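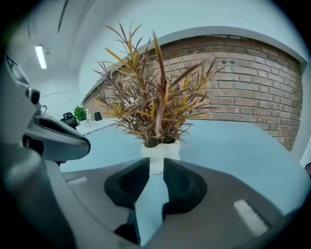
## 5. Recording a demonstration

This section covers recording by hand, with either the Pando hand-held gripper or the Distach marker gloves. For remote control of the arm from the desk, go to section 6. Both kinds of recording end up in the same Liremari task folder and can be mixed in one task.

You should already have finished section 4 (charging, pairing and lens check). If the status light on the dock is amber, go back and finish it first.

### 5.1 Preparing the table

1. Clear the table of anything that is not part of the task or the agreed background clutter.
2. Set the table height to 70 cm and lock both feet.
3. Switch on the ceiling lights. Close the blinds if direct sun falls on the work surface.
4. Place the task object near the middle of the table.
5. Place the other objects as listed on the task sheet. Small differences between takes are fine and are usually wanted.
6. Open Liremari, choose **New task** and type the task name exactly as it appears on the sheet.

> **Note:** Liremari treats "Plant move" and "plant-move" as two separate tasks. They can be merged later, but only by an administrator.

### 5.2 Recording with the Pando gripper

1. Hold the gripper by the rear handle with your wrist straight.
2. Open the fingers fully and press the record button once. Wait for the double beep.
3. Hold the gripper still for four seconds above the near edge of the table.
4. Move towards the object at the speed you would like the robot to use.
5. Close the finger pads on the object from opposite sides. For a vase or a bottle, take hold of the narrow part where you can, and keep the object upright between the pads.
6. Lift, move and set down in one continuous action. If you have to stop and think, cancel the take.
7. Open the fingers, draw straight back and return to the near edge.
8. Press the record button again to finish.

Squeeze only as hard as the object needs. The trigger records finger width along with everything else, and a pad that is squashed flat in the recording will be squashed flat when the robot repeats it. New users nearly always grip too hard in the first few takes – throw those away and carry on.

Dried flowers, grasses and trailing leaves count as part of the object. Come in low enough that the pads close on the pot or vase and not on the stems. Leaves in front of the lens are allowed, provided that part of the table or a wall with some texture stays in view. A brick or patterned wall works well for tracking. A plain white wall close behind the object does not, and takes recorded that way often fail with error **T2 – position lost**.

> **Caution:** Ceramic and glass objects can slip when the pads are dusty. Wipe the pads with a dry cloth before each set of takes. Do not use spray cleaner on them.

> **Caution:** Keep your free hand away from the fingers while the trigger is held. The return spring is strong enough to bruise.

### 5.3 Recording with the Distach gloves

Use the gloves for tasks that need two hands, or where the gripper body would be too bulky to reach in. The gloves do not measure grip force. If force matters, record with the gripper as well.

1. Put on the head camera and tighten the rear strap until it does not shift when you nod.
2. Put on the left glove, then the right. The letter inside the cuff shows which is which.
3. Check that each marker cube sits square on its mount. Push gently; if it rocks, tighten the screw underneath.
4. Roll long sleeves up past the wrist.
5. Say "start" or press the foot switch.
6. Hold both hands over the table, palms down, until the tone sounds.
7. Turn each hand slowly from side to side so that the camera sees more than one face of each cube.
8. Carry out the task.
9. Bring both hands back to the near half of the table and say "stop".
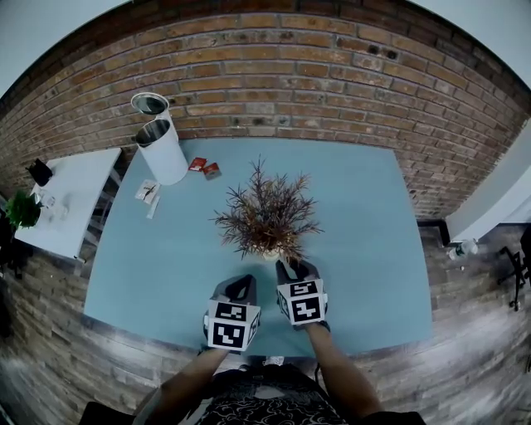
The starting position matters more with gloves than with the gripper, and most rejected takes go wrong in the opening moments. Stand close to the table and look down at it, so that the camera has both hands and the task object in view together. If the task object is a potted plant near the middle of the table, one hand can begin a little further forward, with the fingertips just short of the pot, while the other stays on the near half. Both cubes should be turned so that their black-and-white patterns can be seen from above. Background items such as cups and small packets may stay where they are as long as you can reach the plant without passing a hand behind them.

Try not to cross your forearms. When one arm covers the other cube, Liremari fills the gap by guessing, and marks that stretch in yellow on the timeline. A short yellow stretch is acceptable. A take that is mostly yellow should be deleted.

> **Note:** A patterned shirt does not upset the tracking. Clothing with large black-and-white squares might, so cover it with a plain apron.

> **Caution:** Do not pull the gloves off by the cubes. Loosen the cuff and pull from the fingertips.

### 5.4 Checking and saving

1. Play the take back at normal speed in the **Review** tab.
2. Confirm that the drawn hand or gripper outline stays on the real one throughout.
3. Drag the start and end handles inwards to trim off any waiting.
4. Mark the take **Good**, **Partial** or **Reject**.
5. Press **Save**. The upload runs in the background.

Record at least 10 good takes before you ask for a trial run. Change the position of the object between takes, and turn round objects to a new angle each time – over a full set, a pot or vase should be seen through the whole 360 degrees. If a take went well but the object ended up slightly off the target, mark it **Partial**. These are still used for the approach.

### 5.5 If something goes wrong

**No double beep.** The gripper is not paired. Return it to the dock and repeat the pairing step in section 4.

**Outline drifts away from the gripper.** Clean the lens and record again. If it drifts in the same place on the table every time, look for glare on the surface.

**One glove missing on the timeline.** The cube is loose, dirty or fitted to the wrong hand. Cubes are not interchangeable.

**Save button greyed out.** The task name is empty or contains a slash.

For lost calibration files, contact Zlata Yurchenko at Pattinasarany. Spare finger pads and cubes are ordered through Yaroslav Horobets; include the serial number printed inside the battery cover.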